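Gronatico Break Room Refit
Progress report, second period
Prepared by Iolanda Guerra

1. Status

Work on the beverage station continued through November. The old counter has been removed and the wooden table is in service. The tray goes to the left of the machine position, so that cups and spoons can be set down without crossing the spout.

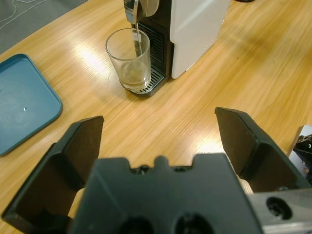 Sterkov has checked the electrical circuit and signed it off. The Marinho quote for wall shelving came in at 873 and was accepted. Delivery is set for a Wednesday, before 9 a.m.

2. Coffee service

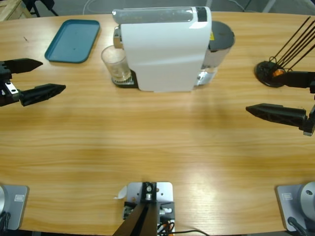 Capsule supply is now under a single contract with Herex, covering up to 3,000 capsules per period. Storage is in the closed cabinet by the door. Daily checks are limited to the water level and the drip tray. The tank is transparent, so the level can be read with the lid on. Clear glasses are used under the spout for test pours; staff will use their own mugs.

3. Budget

Spending on furniture is within the approved amount. A further 900 is requested for 2 items, a floor mat and a waste bin for used capsules.

4. Open points

Shelf height to be confirmed with Marinho. Cleaning schedule to be posted once the shelves are up.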